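Ticket 829 – wrist cam planner stalls over hob, kitchen sim
Project: Flilenska
Component: Mirani (motion planner) / perception node
Status: open, workaround in
Reporter: Slavica Berisha

What happens
Planner asks for a target, gets one, then sits there replanning until timeout. No error in the console, just "goal region invalid" over and over if you turn debug on. Started after the June merge, I think. Old build on the Pusside box is fine with the same scene file.

Already tried
Restarted the node. Cleared the cache. Reloaded scene from scratch. Same.
Swapped the kitchen layout for the plain bench one – no stall. So it needs the hob in view.

Wrist view, with the detector overlay off:

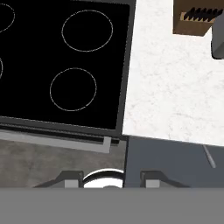 Run 194 times out every time from the same seed, which at least makes it easy to poke at. Dumped the plane fits. Hob glass and worktop come back as one surface, and the height it picks is wrong for both. Grasp region then gets clipped by the collision margin and there's nothing left to plan to. Hence the loop.

Segmentation mask is also picking up the burner rings as object edges. Confidence is low but not low enough to get dropped, threshold was lowered in the merge and I can't find a note saying why. Whoever did it pls comment.

Other thing – the gripper self-mask. Fingers are masked properly, the flat bit along the bottom is only half masked. The rest goes into the point cloud as an obstacle very close to the camera. Not sure if that's the same bug or a second one hiding behind it. Leaving it here for now, will split if needed.

Update, 16:40
Put the old threshold back. Ring edges gone. Still stalls.
Forced separate plane fits for hob and worktop (flag is split_planes, off by defualt). Planner gets a goal now. 70 runs, 2 timeouts, both with the self-mask junk in the cloud. So yes, second bug.

Checked the side camera as well in case the arm pose was being reported wrong. It isn't, joint states match what's rendered. Open drawer is in the collision model too, I did wonder.

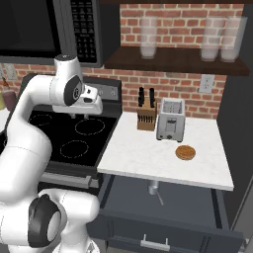
Workaround
1. Set split_planes to true in the scene config, not the global one. Global breaks the bench layout.
2. Put edge threshold back to the pre-merge value.
3. Restart the perception node first, then Mirani. Other way round it keeps the stale planes.

Still to do
Self-mask needs regenerating from the current hand mesh. Tromotham have the export script, have asked for it.
Planner should give up with a proper error when the goal region is empty, not spin till timeout. Seperate ticket?
Regression test from the run 194 seed. Not started.

Don't close this when the threshold fix goes in, the mask part is still live.
SB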